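Pratura hold off late Datodia rally to win pre-season opener

Pratura survived a fourth-quarter comeback to beat Datodia 24-21 in their first warm-up game at Cavalcanti Park on Friday night, with a missed field goal in the last minute settling the match.

The home side led 24-7 at the break and looked comfortable. Datodia then scored twice after the interval, and had the ball on the Pratura 31-yard line with 40 seconds to play. Wondimu Endale's kick to level the scores drifted wide to the right.

It was a first game in charge for head coach Dalva Guimarães, who moved up from defensive coordinator in the spring. She rested most of her regular starters after half-time and said the second half had shown her where the squad was thin.

"We tackled badly for a quarter and a half and they made us pay for it," Guimarães said. "I'd sooner see that now than in October. There are players who helped themselves tonight and a few who will want another go next week."

Pratura's quarterback, Luana Camargo, played only the first two quarters. She threw for 168 yards and two touchdowns, both to Tainá Araújo, and was not sacked. Araújo's second score came on a short pass over the middle which she carried past two defenders to the corner.

The third Pratura touchdown was a one-yard run, set up when Datodia fumbled a punt return inside their own 10. A field goal just before the break made it 24-7.

Datodia changed their approach in the third quarter and ran the ball on almost every down. They scored at the end of a drive that lasted 8 minutes, then added another touchdown early in the fourth after Pratura's reserve quarterback was intercepted near halfway. Both extra points were good.

Pratura failed to make a first down on their next two possessions, which gave the visitors their chance at the end.

Datodia coach Vanderleia Honorato said she had not thought about going for the touchdown instead of the kick.

"Wondimu makes that one in training all day," she said. "It was fourth and nine and the wind had dropped. I'd send him out again."
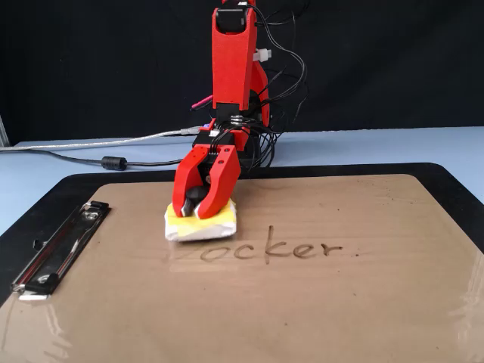 Will Camargo play in next week's game at Flultmont?

Guimarães expects her to start and to stay on until early in the third quarter. The two reserve quarterbacks will share the rest of the match, and the coach said she would pick her number two after that.

Pratura had one injury worry. Left guard Marta Quintela went off in the second quarter with a sore ankle and did not return. The club said she would be checked again before training restarts.

Datodia are without a game next week and host Flultmont the week after.

The attendance was given as 918. The east stand was closed for work on the roof, and it will stay shut for the next home match. Tickets already sold for that side of the ground can be swapped at the club office, which opens at 10am on weekdays.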